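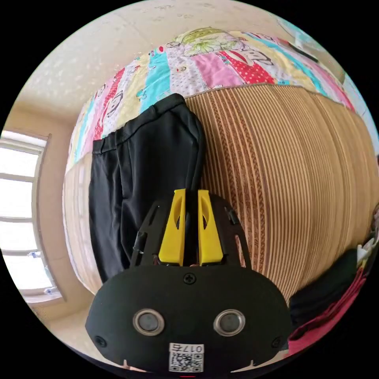

Unit 017, yellow fingers, trousers at the bed edge

Support > Grippers > Ticket 555

Opened 2021-04-13. Comparing Koven fingers with the Sumasano set on hand-held unit 017. Width reading drifts on thin black cloth. Firmware 4, log 470 attached.
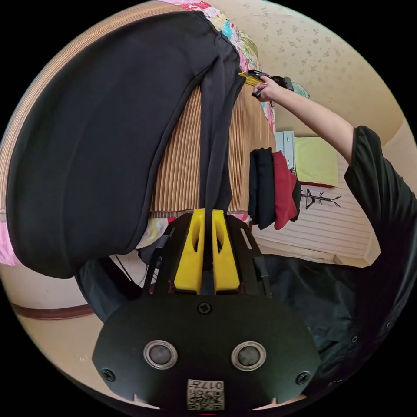

Page 2 of 4

Reply: trouser leg between the fingers is a fair test. Please re-zero with the jaws closed, then send log 900.

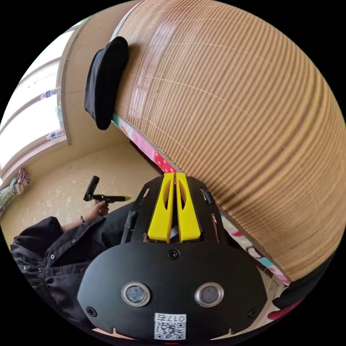

017 by the mat, second hand-held at left

Re-zeroed. Drift still there. Ticket stays open.

Contact Sovorden Support | Back to top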